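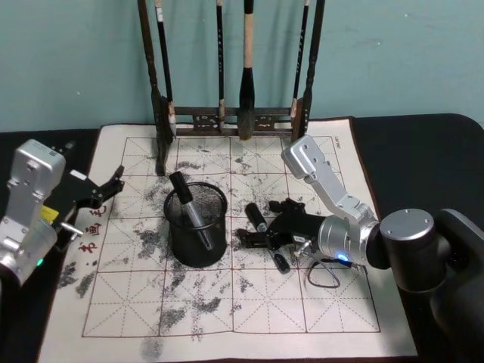
Two arms and a pen holder, with the brushes hung up behind.

So, the question that fills my inbox more than any other (more than the one about whether dishwashers need salt, and that one is popular) is some version of "when can I get a robot to do it?" It covers laundry, crumbs, the drawer with the batteries in it. I've been putting off an answer since March because every time I sit down to write one I change my mind halfway through. I'm going to try anyway, and if I change my mind halfway through you'll get to watch.

Let's start with a desk. Clearing up after ink practice is a nice small chore and I know it well, having taken up brush lettering two winters ago and never improved. You've got a sheet with its grid of squares, all smudged. You've got brushes on a rack, a mesh cup for pens, and a cap that has wandered off from where you'd want it. Give that to a ten-year-old and you'll get it done in the time it takes to complain about it. Give it to a pair of arms with two-finger grippers and every single piece becomes a project.

Take the pen in the cup. I pull a pen out of a mesh cup without looking. I feel it scrape on the rim, my fingers roll it a little, and out it comes. A gripper with two fingers has to come at the pen from a decent angle, close on it hard enough to hold and gently enough not to shove the whole cup over, and then lift along the line the pen is leaning on. If it lifts straight up, the bottom of the pen catches the side and the cup comes along for the ride. I tried it at my kitchen table with a pair of salad tongs, and I can report that the cup came along for the ride most of the time. Try it tonight! It's a very humbling five minutes.

And caps. Oh, caps. A marker cap is short and round and it rolls, and if you want to put it back on the pen you need one hand for each part and both of them lined up to within a hair. Two arms are a real help with that, and it's why I perk up when I see a machine with a pair of them. One arm can do a lot of moving things from A to B, but much of housework is holding a thing still with one hand while the other hand does something to it. Jars, zippers, pillowcases, bananas.

The brushes I'd leave until last. A hanging brush swings when you touch it, and those little loops at the top have to go back over a little hook. I miss the hook myself about a third of the time, usually while saying something I wouldn't put in a newsletter.

Okay, so that's one desk. What about the rest of the house?

I've had a Jomavell floor robot for long enough to have opinions. It vacuums the downstairs, it mops if I fill the tank, and it gets itself back to the dock on most days. I paid $139 to have the wheel motor replaced last year and I'd pay it again, so there's my endorsement. But look at what it asks of me first. Shoes up, cords up, chair legs turned so it can get between them, bath mat over the side of the tub. I do a little tidying so the machine can do the cleaning. The tidying is the part I wanted gone! Picking up seven odd things from a floor and knowing where each of them lives is a much harder job than sucking up dust in neat lines, and my floor robot doesn't have so much as a thumb.

Dishes are in between. A dishwasher is a chore robot that we stopped calling one, and it's wonderful, but it wants loading. I timed myself loading and unloading after a normal supper and it was 21 minutes all told, including the saucepan I did by hand out of guilt. If an arm could do just that, badly, at two in the morning while I slept, I'd clear the counter for it tomorrow. It could take four hours. I wouldn't care. I think people forget this when they laugh at how slow the machines are in videos. Slow is fine when you're asleep. Slow and needing somebody to stand there and rescue the forks is another matter.

Shop floors are further along, and I got a decent look at one. The Galthorpe packing shed lets people through on its open mornings, and I went with a notebook and the wrong shoes. There's an arm at the end of the line that stacks cartons on pallets, and it's beautiful to watch, just thump, turn, thump. Every carton is the same size and arrives at the same spot facing the same way. Then you walk twenty steps to the returns bench, where things come back in whatever bag the customer had handy, and it's all people. Tape, bubble wrap, a sock in with a lamp for some reason. I asked if they'd tried a machine on that bench and was told yes, for one season, and that it had been very good at the ones that were already in the right box.

I thought about that on the bus the whole way home. The line that matters doesn't seem to run between home and work at all. It runs between jobs where the stuff turns up the same way each time and jobs where it turns up however it likes. My house is a returns bench. I bet yours is too.

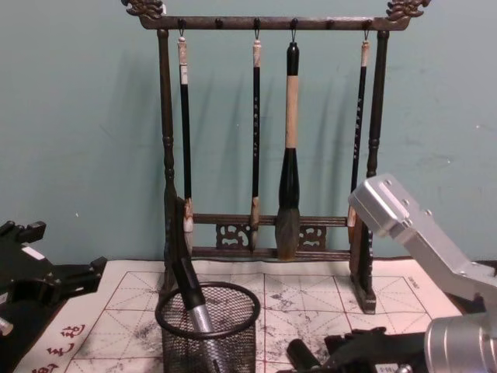 A reader in Gresstead wrote in after the last issue to tell me I'm too soft on all this. She ran the back room at Upadhyay, the art supply store on the hill, and says the chore she'd have handed over on day one was putting the testers back: the pens and brushes customers try out and then leave wherever they were standing. Her point was that people keep asking if the machine can grab the pen, and grabbing is the easy half. Someone still has to decide if the pen is dried out, or if the brush needs a rinse before it goes back on its hook, and she never got a new hire to do that reliably in under a month, so why would she expect it of an arm?

I've read that email four or five times and she's right, and it has shifted me a bit. I'd been thinking of chores as a pile of hand movements. They are that, but there's also a steady drip of small judgments in there. Is it clean? Is it mine? Is it trash or is it a drawing my nephew will ask after in six weeks? With a brush you look at the tip and maybe touch it. You know what good looks like because you've ruined a few. I don't know how you give a machine that except by showing it, over and over, on lots of different desks with lots of different messes. From what I read, that's more or less how a lot of people are going about it, with plain everyday jobs and plenty of repeats.

Where I disagree with her is on the month. If I teach one new hire, I've got one trained person, and then they go off to college and I start over. If one arm learns to put a pen in a cup without knocking the cup down, the next arm might get it for nothing. I can be patient with a slow pupil if I only have to teach it once. (She'll write back about this. I look forward to it.)

So here's my answer, for the 2,163 of you who get this in your inbox. For floors, yes, go ahead, with your shoes picked up. For dishes, you have most of a robot already and the loading is still yours. For anything that comes in identical boxes, the machines are there and have been for years. For laundry, I've seen folding done in clips and it was charming, but I'd want to see it done with my laundry, which is inside out and has tissues in the pockets. And for clearing a desk with pens and caps and a rack of brushes, I'd say it's at the stage where it's interesting to watch and I wouldn't leave the room.

Would I buy one for the house if it came out this year? I've gone back and forth. My practical side says no, wait, let other folks find out what happens when it meets a glass of water. But I did go and measure the end of the kitchen counter, and there's room if I move the bread bin.

What I'd love from you is your own list. Send me the one chore at home and the one at work that you'd hand over first, and tell me what would go wrong with it. Be specific! "Cleaning" is no use to me. "Getting the hair out of the shower drain" is perfect, and I'm sorry for whoever gets that one, person or machine. I'll run the best ones next month along with the dishwasher salt answer, which I do owe you.

And if anyone wants to try the salad tongs test, use an unbreakable cup.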